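Session four: Setting a rent from comparables
Property Management Basics, evening group

Hi again, everyone. These are my notes from the session, tidied up a bit and with the parts I rushed through put back in. If you missed it, read the whole thing before you try the homework, and if you were there, at least reread the section on adjustments (that's where most of the hands went up!).

Where we left off

Last time we talked about what an owner wants from a rent figure and why it's usually too high. Owners remember the best number they ever heard from a neighbor, and they have a mortgage payment in their head too. Neither one tells you what a tenant will pay. A tenant is looking at five other apartments on a phone during lunch, and those five apartments are your real competition. So the job is to find them before the tenant does and look at them the same way.

What counts as a comparable

A comparable, or comp, is a rental that the same tenant would seriously consider instead of yours. I like that definition better than the one in the textbook, which is all about matching square footage. Size matters, sure, but I've seen people skip a smaller place with good light for a bigger one on a noisy road, and I've seen it go the other way just as often.

Start with the bedroom count and stay strict about it. A two-bedroom with a den is still a two-bedroom. Then look at location, and please be picky here. In Stolstead, the north end of Atance Street is walking distance to the train and the south end really isn't, so I treat them as two different areas even though the listing sites lump them together. Then building type, then condition, then size.

Dates matter as well. Summer rents tell you very little about December. If the only good comp you have is from a busier season, keep it, but write that next to it and lean on it less.

Asking rent and signed rent

Please underline this one. A listing gives you the asking rent. The signed rent is what somebody agreed to pay, and the two can be pretty far apart, especially when a place has been sitting. A free month counts as a discount even when the rent on the lease looks full price. Spread the free month over the whole term and use that lower monthly figure – we call it the effective rent – in your table.

How do you find signed rents? Ask. Rakiya Lawal came in to talk to us about her years leasing at the Wike building, and her advice was to call the other managers on your street and offer to trade numbers on apartments that are already leased. Most of them will say yes if you're friendly and you share yours too. Keep it to past deals, please. Agreeing with a competitor on what you'll both charge next is a legal problem, and a serious one. Some places also have rules about sharing this kind of data at all, so check with your broker first.

Cleaning up a big pull

The practice file I handed out has 174 listings in it, exported from Jetska, the software we use in the lab. That sounds like plenty of evidence! Then you start cleaning. Out go the duplicates (same apartment, two agents), the furnished short stays, the rooms in shared houses, and anything with no address. When I did it myself I was left with 43 usable listings, and only a handful of those were good comps for our subject apartment. If your total comes out a little different from mine, don't panic. Just be ready to tell me what you kept and why.

Adjustments, slowly this time

You always adjust the comp, never the subject. You're asking what the comp would rent for if it were just like your apartment. So if the comp has something better, you subtract. If the comp is missing something your place has, you add. Say it out loud while you do it, I still do.

Our example from the board: the comp comes with a parking spot and our apartment doesn't. We decided parking was worth $70 a month in that part of town, so we took $70 off the comp. Our apartment has a dishwasher and the comp has none, and we put that at $25, so we added it back. The comp ends up forty-five dollars lower than where it started.

Anselmo asked where those amounts come from, and it's a fair question. The best source is a pair of apartments that match on nearly everything except the one feature. Find two or three pairs like that and you'll have a range you can defend. What the owner spent on the feature doesn't come into it. A tenant doesn't care what the countertop cost.

And if you find yourself making six or seven adjustments to a single comp, drop it. It's a different kind of apartment and you're forcing it.

Getting to a number

Don't just average everything. Put the comps that needed the least adjusting at the top of your table and give those the most weight. Then write a range first and a recommended rent second, with two or three plain sentences on why. Owners read the sentences before they look at the table, so spend some time on them.

Watch the listing once it's live, too. Lots of views and no calls usually means the photos or the price. Calls and showings with no applications points me toward the apartment itself, or the way it's being shown.

Homework

Pick your comps from the cleaned file, fill in the adjustment sheet, and write the short note to the owner. One page for the note, please. Sales and Lawal are working as a pair and everyone else can pair up or go solo, whatever suits you.

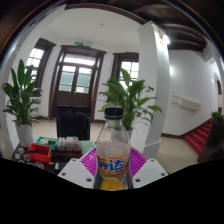
Handouts: Rentals and Leasing

Next session is on screening applications and what you may and may not ask. Bring a blank application form from any manager in town, and bring your comp table along as well so we can compare a few at the start.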